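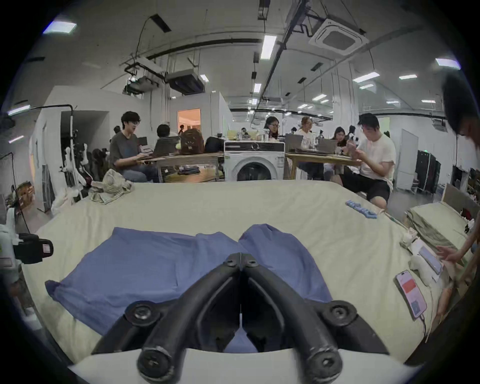 Varia Input Devices Group – firmware and hardware list

Subject: Re: trackball sensor drops counts after wake

Rowena Ocampo wrote:
> Since the last build my Ferkby loses the first movement after
> idle. Pointer sits still, then jumps. Happens on both the desktop
> and the laptop, wired, no hub. Bearings are clean. Is the sensor
> failing or is this a setting?

It's a setting. The last build changed the default idle timeout to 770 ms, and the sensor now goes into its deeper rest mode when that expires. The first read on wake returns stale data. The driver throws that read away, then the next one reports everything that piled up in between. That is your jump.

Two ways around it:

Set the rest mode to 0 in the config file and reflash. Current draw goes up, which won't matter on a wired unit.

Or keep rest mode and raise the timeout to 2,930 ms. You will still see the jump, only less often.

I'd use the first. The second is meant for the wireless board.

Check your CPI value while you are in there. The sensor steps in fixed increments, so 1,237 or any other odd number gets rounded down without a warning. A few people have reported that as drift.

If it still drops counts with rest mode off, reseat the ribbon cable before you order a new sensor – the latch on the early Ferkby boards is loose. Then post the debug log, with the build number, and I'll look at it Tuesday.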